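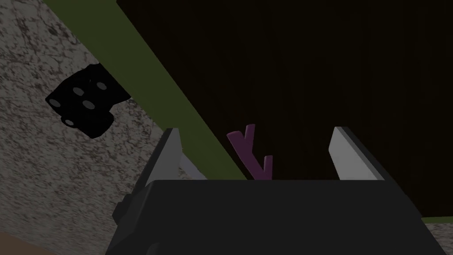
By R. Leitão
Student project report, 15 September 2025
Department of Interior Materials, Alluteo College

Choosing a kitchen worktop for rented apartments

My project is about the kitchen worktops in rented apartments and how they are after several years of daily use. I took this subject when I moved to Korkivberg, where many buildings were renovated in the same period and the owners made very different choices. Some kitchens have stone, some have laminate and some have solid wood. I wanted to know which of them gives the least trouble to the tenant.

I visited six apartments in Korkivberg. Two of them had granite, two had laminate and two had oiled oak. In every kitchen I looked at the same places: the area near the sink, the area near the stove and the front edge. I also asked the tenants how they clean the surface and what they had been told by the owner when they moved in. Most of them had been told nothing.

The granite worktops were in the best condition. Both had a speckled pattern, and the tenants liked that small crumbs and water marks are difficult to see on it. One tenant said this is also a bad point — she finds the crumbs only with her hand. The sealing of the stone was not clear to anybody. In one apartment there was a dark ring near the stove which looked like oil, and it did not go away with soap. 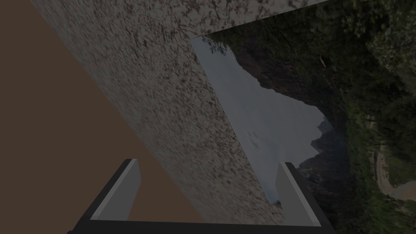
Edges and joints

The front edge is the place that people touch most, and it was the weak point of both laminate worktops. Near the dishwasher the strip had lifted a little from the steam. At Trimgate, the repair shop I visited for this report, they explained to me that the strip can be glued again if the board under it is still flat. When the board has swollen, it must be changed.

The oak worktops had no such problem with the edge, but they had black marks behind the faucet. The tenants had not oiled them. One tenant did not know that oil was needed, and the other believed it was the owner's work.

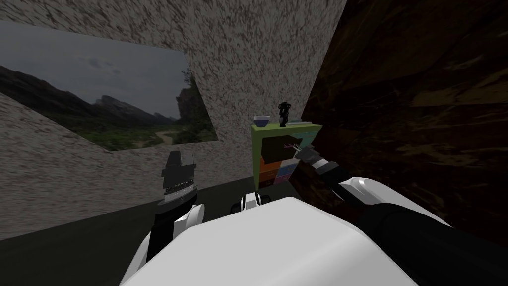
Cleaning test

I made a small test at home with three samples from Trimgate: a piece of granite, a piece of laminate and a piece of oak. I put coffee, beet juice and cooking oil on each and left them overnight. In the morning I cleaned them with warm water and dish soap.

The laminate came clean at once. The granite kept a weak shadow from the oil, and the oak kept all the stains, the beet juice most of all. I must say that my piece of oak was not freshly oiled, so the result is a little unfair to it. I plan to repeat this part in October with a new piece — oiled two times before the test.
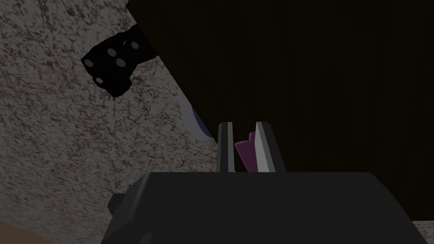 Which worktop should an owner choose for a rented kitchen?
From what I saw, granite is the safest choice if the owner can pay for it and has it sealed regularly. Laminate is good for a smaller budget, but the joints near the sink and the dishwasher must be checked when the tenant changes.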